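2023-01-02
Dye bench, Plinside — back after the break

Heating was off for the whole holiday and the room took most of the morning to come up. Checked the shelves before anything else. No leaks, no split tubs. The scales needed levelling again, the left foot has crept.

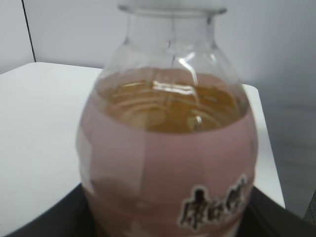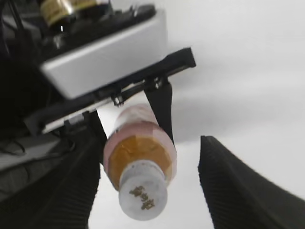
Main job today was to sort out the onion skin bath, which has been giving me uneven yellows on the Hasevano wool since September. I had been putting it down to the wool. Dede thinks it is the mordant, and after going back through the cards I think Dede is right. The baths I made up at the end of the year were judged by eye and written down as "gold" or "strong gold", and those words mean nothing a month later. A golden amber liquid in a clear bottle, like the one in the first photo, looks honey-brown where you see the surface and darker orange towards the middle of it, and I could have written down any of those depending on where I was looking. From now on every bath gets a dipped strip of the same cotton, dried and stapled to the card. The colour word can go next to it if anyone still wants one.

Alum. The old tub is finished. Opened the new one from Gyamfi. Finer than the last lot and dissolves faster, but it still needs hot water first and then topping up with cold. I tried it straight into lukewarm and had grit on the bottom after stirring for ages. Not doing that again.

Made up one mordant bath for skeins 104 and 511. Both had been scoured before the break and left dry in the cupboard. 104 is the Hasevano wool, 511 is the older Nesa wool that behaved itself all last year, so it is in as the control. Each skein is 200 g dry. Soaked them in plain water until they sank by themselves. 511 went down quickly, 104 sat on top with air in it for much longer and had to be pushed under.

That may be the answer on its own. If 104 is still holding air when it goes into the mordant then the inside of the skein gets less than the outside, and the dye bath will show it up. I looked at the December skein again under the window and the pale patches are all near the ties, where it is tightest. Cut the ties off 104 and put them back as loose figures of eight. It sank a bit better after that. I should have thought of the ties months ago.

Mordant went on low heat with both skeins in together. Turned them by hand and did not let it simmer. Switched off at lunch and left them to cool in the pot.

Onion skins: used the sack from the canteen. Sorted out the red ones, which go greenish with this water and confuse everything. The red skins are in the paper bag under the sink, please don't tip them back in with the brown. Simmered the brown skins for an hour, strained through the muslin twice. The second straining took out a lot of fine bits that the first one missed, so I'd say always do 2.

Dye bath in the afternoon. Both skeins in together, same pot, same time. 511 took colour at once. 104 was slower but by the end I could not see much between them while wet. Wet wool always looks deeper and more even than it is, so no verdict until they are dry. They are hanging on the rail at the far end, 104 on the left, tags on. Please leave them where they are and don't move them nearer the heater.

Kept the exhausted bath in the covered pot. There is probably enough left in it for a pale second dip. Dede Wumbei wants it for the paper samples if it hasn't gone off by the time the frames are mended.

Other things:
The tap at the dye sink is dripping again. Put a new washer in before the break and it made no difference, so the seat is probably worn.
We are down to the last of the pH strips. Ordered more.
The big steel pot has a dent in the base and rocks on the ring. Usable, but keep a hand on it when stirring.
The card index is now sorted by skein number instead of by date. I got as far as the end of last year's Nesa wool and the rest is still in the shoebox — in no order at all.

Next: rinse both when dry, then dry again and compare in daylight. If 104 still has pale patches I will scour it a second time and repeat the whole thing with new ties from the start. If it comes out even, the December skeins can be overdyed and I'll stop complaining about the wool.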